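Home | Collections | Visit | FAQ | Contact

Fontana Herbarium: Questions I Get a Lot

2 min read

Print this page | E-mail this page

What's a herbarium, anyway?
It's a library of dried plants! Each one is pressed flat, glued or strapped to a sheet, and filed in a cabinet with a label saying where and when it was picked. We also have 1,314 packets of mosses and lichens, which are my favorites (I try not to show it).

Can I come look at specimens?
Sure, but write first. I can take 2 visitors at a time, and I need to know which plant families you're after so I can pull the folders. Please leave coffee and fresh plants outside the cabinet room, even if you've found something wonderful on the trail.

How old is the collection?
The oldest sheets go back roughly 100 years. Most came from the Drikmont foothills, with a smaller set from Hilero.

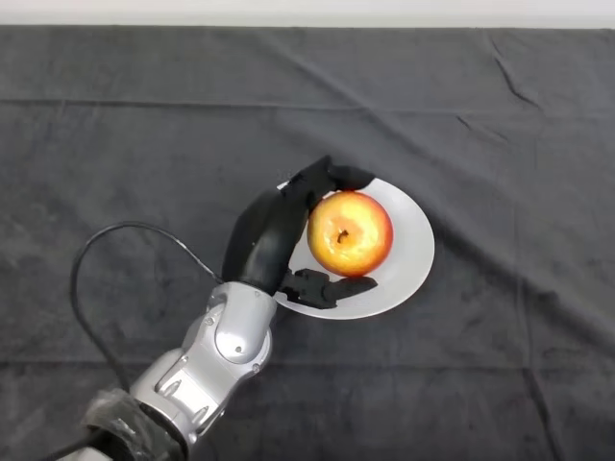

Socorro Flores wrote in to ask whether we'd identify a plant from a phone photo. She had a yellow daisy sort of thing from her ditch and three blurry pictures of it. I'll always try! Yellow daisies are tough, though, so get the leaves, the stem and the back of the flower head too.

Do you lend material?
To other herbaria, yes, for 16 months, and you can ask for more time. I can't lend to individuals. Loans are on hold in March while I freeze the cabinets for beetles.

Can I donate my pressed plants?
If they have a place and a date, please do. Fikri Mangundap handles new donations, so put his name on the box.

Back to top | Collections | Contact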